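Can Machines Do the Chores Yet? A Report on One Season of Looking, Trying and Asking

Feb 14, 2024
By a student in the second-year Everyday Machines course
Last updated: Feb 14, 2024

When I picked this topic back in September I thought I would be finished in a couple of weeks. The question seemed so simple, and my family had already answered it for me over dinner. My grandmother said of course machines can do chores, she has owned a washing machine for most of her life. My uncle said of course they can't, or he would not still be folding towels. I have come to think they were both right, and most of this report is me trying to explain how that can be.

The course asked us to choose one kind of work and find out how much of it a machine could take over today. I cheated a little and chose two: chores at home and the small fiddly jobs on a shop floor. My teacher let me keep both as long as I promised to compare them properly, so I have tried to do that.

What counts as a chore

I started with a list. I wrote down every job that got done in our house over a week, and then I spent two afternoons at the Clurach repair workshop in Bidville, where they fix up old office computers and sell them on cheaply, and wrote down every job that got done there too. The lists looked very different at first. At home it was dishes, laundry, wiping, sweeping, putting things back where they belong (so much of that!), feeding the cat, and taking out the trash. At the workshop it was opening cases, blowing out dust, swapping drives and memory, testing, labeling and boxing.

Then I tried to sort both lists by what the hands were doing, and they began to look more alike. Nearly everything came down to finding a thing, picking it up the right way around, carrying it somewhere, and putting it down or pushing it in. Putting a clean fork in the drawer and putting a memory stick in its slot are cousins. The fork is just a great deal more forgiving.

I also noticed that the machines we already have at home mostly skip those steps. The dishwasher washes, and it washes very well, but it waits for a person to fill it and then it waits again for a person to empty it. The same goes for the washer and the dryer. We have given away the scrubbing and kept the carrying.

The cleaning robot trial

For the home half of the project I borrowed a floor-cleaning robot from the school's equipment closet, a Pevlow, and ran it in our kitchen and hallway. I had been looking forward to this part the most. The little thing worked hard, and I grew fond of it, and I will say plainly that the floor was cleaner than it usually is when it's my turn.

But I also kept a log of what I had to do for it. Chairs up. Cat dish up. The rug with the fringe rolled away, after a bad first evening. Empty the bin, pull the hair off the brush, carry it out from under the radiator where it liked to get itself stuck. On a good day all this was five minutes of my time, and on a bad day I could have swept the whole floor myself and had a cup of tea after. My mother pointed out that the kitchen had never been so tidy, and she gave the credit to me for picking everything up before the robot started. I have put that in the report at her request.

Fixtures, slots and small parts

The shop-floor half took me longer to understand. I had always pictured factories as the place where machines had already won, and for welding or painting or moving heavy boxes that may well be so. Putting small parts into a computer is a different sort of work. A memory stick goes in one way only. It has to line up along its whole length, and then it wants a firm push, more than you would expect the first time, while the board under it must not be bent. The processor is the opposite – you lower it into the socket and do not push at all until the bracket comes down.
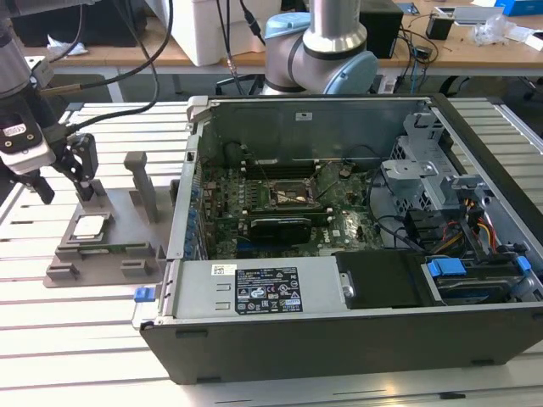 A person does all that partly by feel. When I tried it at the workshop I got the memory in on my second go, and I could not have told you what I changed between the first and the second. My fingers simply noticed that one end was riding high. A robot arm has to get that from somewhere, whether it is from a camera, from a sensor near the wrist that tells it how hard it is pressing, or from having been shown the same motion many times over.

The other thing that helps is making the job easier before the arm ever moves. If each part waits in a holder shaped to fit it, with a square recess for a chip, say, or a long slot for a memory stick, then the arm does not have to hunt through a pile. It knows where the part is and which way it is facing. I first thought of this as a kind of cheating, but people do it all the time. My grandmother lays out every ingredient before she bakes, and a good mechanic lays out the bolts in order. The trouble is that somebody has to load the holder, and at the moment that somebody is usually a person, so we are back to my dishwasher problem.

Opening the case turned out to be useful for another reason. So much inside a desktop tower is already designed for quick hands, with latches and release tabs in bright colors so that you can find them. Those were made to help people, but they ought to help a machine too. Cables are where it gets hard. They loop about, they never lie the same way twice, and they get in front of whatever you are reaching for. The workshop staff told me they would happily hand over the screws tomorrow but expect to be routing cables themselves for a good while yet.

A small experiment with tongs

I wanted some results of my own, so I set up a test that anyone could repeat. I gave classmates a pair of kitchen tongs, which is a fair stand-in for a simple two-fingered gripper, and asked them to do five chores using only the tongs in one hand. They folded a washcloth, put a spoon in a drawer, plugged in a phone charger, stood a book on a shelf, and seated a memory stick in a dead motherboard the workshop had given me. We made 70 attempts in all, and 38 of them succeeded inside the time limit.

The spoon and the book were easy for almost everyone. The charger was slow. The washcloth made people laugh, and then it made them cross, and the memory stick was the worst by a long way, because the tongs slipped just when it was time to press. What I took from it is that a brain that already knows the job is only part of the story. With poor fingers even a clever person is clumsy, and I felt a bit more patient with the Pevlow after that.

I should admit the weak spots. My classmates got better as they went along, and I did not shuffle the order of the chores, so the later ones had an advantage. Nagano tongs from our kitchen were used for most of the tries, but they broke and I finished with a cheaper pair. If I did it over I would buy two of the same.

So, yet or not yet?

My answer is that machines can do pieces of chores, and do some of those pieces better than I can, when a person has set things up for them. At the workshop the setting up could be worth it. They see the same few models of tower again and again, and a holder made once can be used all year. In a home nearly every day is a new arrangement. The mugs move, the cat moves, somebody leaves a sweater on the stairs.

If I carry this on next year I would like to stay with the workshop side and look only at the memory stick, starting with how much push it needs and how far off straight it can be before it jams. I would also like to repeat the tongs test with rubber on the tips, which a classmate suggested on the last day and which I am rather sorry I did not think of sooner. My uncle has asked to be told as soon as anything can fold a towel.

Contact: Everyday Machines course office, Bidville | © 2024 | Back to top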